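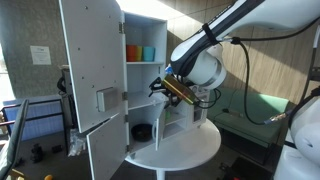 Gripper comparison, Edwards site. Minutes, 2024-08-15. The meeting opened with the choice of test object for the second round. Kourosh Shokri proposed staying with the white cabinet on the round table, and this was agreed. The cups stay on the upper shelf in the present order (red-orange, yellow, light blue) and the black bowl stays on the lowest level. Both doors are to be open at the start of each run. Lleucu Morris asked that the cable looping down from the wrist and over the table edge be clipped up before any more reaches into the middle shelf.

Results so far
The Plikik fingers completed 39 of 43 reaches. The Doter fingers completed 33 of 43. Lleucu said the Doter misses were mostly on the bowl, where the inner door leaves little room to come in from the side. Kourosh noted that the Doter set had been run at the older speed setting - the two figures should not go in the report side by side until that is fixed.

Camera mount
Discussed whether to keep the camera on the side of the gripper. It gives a good view of the shelf but limits how far the wrist can turn near the open doors. Agreed to keep it for this round. Lleucu will draw up a top mount.

Controller
The Trendstead controller dropped its connection in two sessions. Logs have been sent to the supplier, no reply yet. The March firmware stays on until there is one.

Actions
KS - rerun the Doter set at the current speed, all 43 reaches.
LM - cable clips, top mount drawing.
KS - chase Trendstead.

Next meeting to be set once the rerun is complete.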